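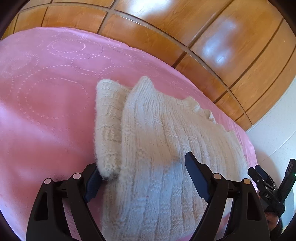

Hand-held gripper drags knitwear open before the fold is finished. Pads, linkage or camera?

Posted by Rami Khalaf, December

I am comparing two finger sets for a hand-held gripper and would like a second opinion before I order more parts. Both sets use the same black pinned linkage with an open cut-out in each finger. Set A has dark blue rubber pads. Set B has hard pads from Sandberg with a fine crosshatch. The wrist camera is a fisheye and has not been moved between sets.

The task is folding garments on a bed: sleeves in, then bottom hem to collar. T-shirts and pillowcases are fine with either set. The trouble is with a chunky cream sweater, ribbed in places and a little fuzzy. I have 300 recorded folds so far, split evenly between the sets.

With Set A, the first pinch on the sleeve end is nearly always good. On release, the knit stays with one pad for a moment and comes away late, which pulls the sleeve partly open again. With Set B the release is clean, but the finger slides over the ribs and often picks up only loose fibers. Closing harder helps Set B slightly and makes Set A worse.

Two things I would like to know. Is there a pad that sits between these for thick knits? And should I be worried about the fisheye image? Straight lines near the rim bend a lot, and the polished wardrobe behind the bed gives a strong glare in daylight. My position tracking jumps now and then, and I can't tell whether some of the bad pinches are really bad tracking.

Controller is a Rirkeo board, position mode, no force feedback. Software is stock.

Ragnvald Brekke

Treat these as two separate problems and test them separately.

Pads first. Soft rubber on a fuzzy knit holds by friction and also by fibers being pressed into the surface. The second part is what you see on release. A harder rubber reduces it without losing all of the friction. I would try a medium pad with shallow grooves cut across the finger, spaced wider than the ribs of the garment. If the grooves match the rib spacing they will lock in, and you will be back where you started. Round the edges of the pad with fine paper, and wipe off the lint between runs. A pad covered in lint behaves like a different pad, so if you ran all of Set A in one block, your numbers for it drift from start to finish. Alternate the sets every 10 folds instead.

Also look at how you open. In position mode most people command full open at once and lift at the same time. Open a few millimeters, pause, move the fingertips slightly back along the sleeve, then open fully and lift. On my own rig, which uses Brallden fingers, that change did more for sweaters than any pad I bought. It costs a little time per fold.

On closing, don't go harder. Without force feedback you are only bending the fingers. Bring one pad down against the end of the sleeve, let it settle, and bring the other one in to meet it.

Now the camera. Bent lines are normal for that lens and do no harm if the calibration is good at the rim as well as the center. Many calibrations are only good in the center, as the board was never held near the edge. Redo it with the board in the outer part of the view. The glare is a more likely cause of the jumps. Reflections on glossy wood move as you move, and a tracker will happily treat them as fixed points. Hang a matte sheet over the wardrobe, repeat 11 folds with the same finger set, and compare the tracks. A plain bedspread gives a tracker little to hold on to as well, so one with a pattern is worth keeping.

knit_and_servo

Had the same with wool. I put thin cloth tape over the rubber and it let go fine. Tape wore through pretty fast though, and I never measured anything.

If it's only one sweater I would just turn it inside out.

pelle_r

Check the pivot pins before buying pads. Mine had play after 4,000 cycles and one finger closed a bit ahead of the other, so the cloth got pushed sideways before it was gripped. Looked exactly like a slipping pad. Rurnport sells a pin kit but any pin of the right diameter does it. Hold one finger still and wiggle the other, you will feel it.

Don't agree with the pause on opening. Fine for a test, too slow if you have a lot of laundry to get through.

Last updated: December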